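Handover between two arms: do you write the rule down?
Udano Forum > Shared Cells > Good practice

saron_w
We are writing house rules for our two-arm bench and I would like opinions. My draft for handling small objects is:

1. Clear the table between the arms before power on.
2. Only one arm moves near the object. The other one waits, jaws open.
3. Key rings and other things with many loose parts go down flat, in reach of both grippers, before any arm is enabled.

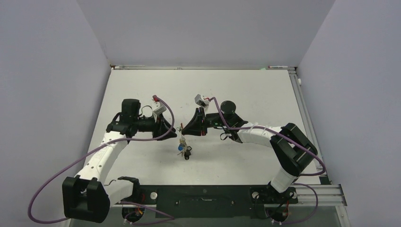
4. Cables are checked by hand along the full arm, elbow included, at the start of each shift.
5. No hands inside the walls while either arm is enabled.

Is rule 2 too strict? My colleague at Zusik thinks so.
– Saron Wako

furukawa_r
I think it is too strict, yes. If both arms must wait for each other, you cannot do a real handover. We limit the speed near the object and let both move. In 743 handovers we had 2 contacts between grippers, both light.

ambaye_tech
I don't agree with Ryota. Light contact is still contact, and a camera mount above the wrist can shift a little without anybody seeing it. Keep rule 2 for new operators at least.

furukawa_r
For new operators, fine. But then write that in the rule. Now it reads as if it is for everybody.

pel18
Rule 4 is the one I would make longer. Look at the loops lying on the table side too. We tie ours every 14 cm on the upper link and leave slack only at the elbow.

saron_w
Thank you all. I will change rule 2 to "operators in training" and add the cable loops to rule 4. The speed limit I must first discuss with Adusex, they own the cell.

ambaye_tech
Please post the January version when you have it.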